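Spring check sheet for the guest rooms at Clollero House
With comments from this year's round

We go through this list every May, before the first proper run of visitors, and I have typed up my comments underneath each heading so that whoever does it next has something to lean on. It takes most of a Sunday if you stop for lunch, and I do recommend stopping for lunch. Tick each line in the folder as you go, and if a thing is nearly right but not quite, please write down what is wrong with it.

1. Smoke and heat alarms
Press and hold the test button on every alarm – checked, all sounding.
Look at the replace-by date on the side – checked, one on the top landing is due.
Comment: The landing alarm still works perfectly well but it goes out of date before the winter, so I have put a new one on the shopping list. Please don't borrow batteries from one alarm to feed another, however tempting it is late in the evening.

2. Windows and restrictors
Open each window as far as the restrictor allows – checked, Ambrosio room stiff.
Try the key, then hang it back on its hook – checked.
Comment: A little candle wax along the runner did wonders in the Ambrosio room last year and I dare say it will again. The hook for the key has been moved higher up, out of the reach of small children.

3. Beds and bedding 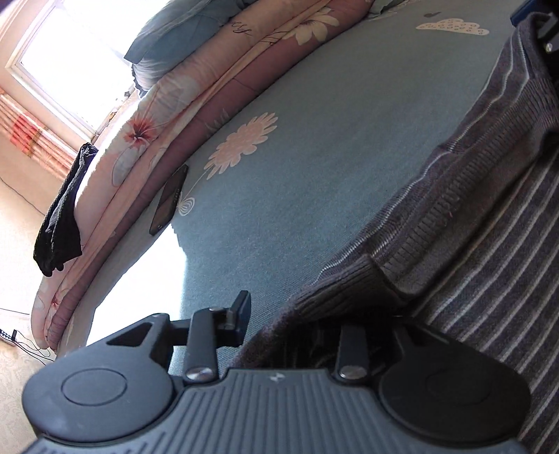 Beds are the part of the round I enjoy most, and also the part where it is easiest to rush, so do take your time over them. Kneel down and feel along each slat for cracks, then push the frame from the side and listen for a creak. A round bed like this one needs pushing from several directions, and you want to work your way right round the edge instead of stopping at what you have decided is the foot. Check the mattress label is still stitched on and readable, and look in the seams for any sign of little visitors (none this year, I am very glad to say).

Slats and legs – checked, two screws tightened in Drimimis.
Mattress seams and labels – checked.
Spare blankets aired – to do on the next dry day.

4. Electrics and heaters
Look along every flex for nicks and scorch marks – checked, one bedside lamp taken out of use.
Nothing stored within reach of a heater – checked.
Comment: The lamp had a nasty pinch in its flex where it had been living under a bed leg, poor thing. It is in the cupboard with a label on it and must stay there until it has been rewired. The Plamton heater in the back room is allowed up to 2,000 watts and should have a wall socket to itself, never an extension lead.

5. Towels and linen
Shake out and hold up to the light – checked.
Retire anything with loose loops or a torn hem – five put aside for rags.

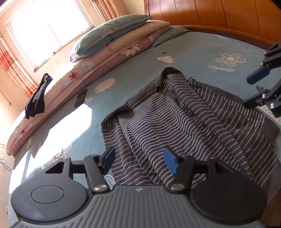

Striped towel, on the floral sheet.

Comment: I know it feels wasteful to put a towel aside when it has years left in the middle, but a torn hem catches on toes and door handles, and they do make lovely floor cloths. Wash the new ones once before they go out, without softener.

6. Stairs and way out
Handrail firm from top to bottom – checked, one bracket loose, now fixed.
Stair carpet flat, no lifted edges – checked.
Back door opens from inside without a key – checked.
Comment: Walk the way out with the lights off, slowly, holding the rail. You notice all sorts that way – I found a doorstop I had been missing since the autumn.

Still to do: landing alarm, Ambrosio window, blankets, lamp flex.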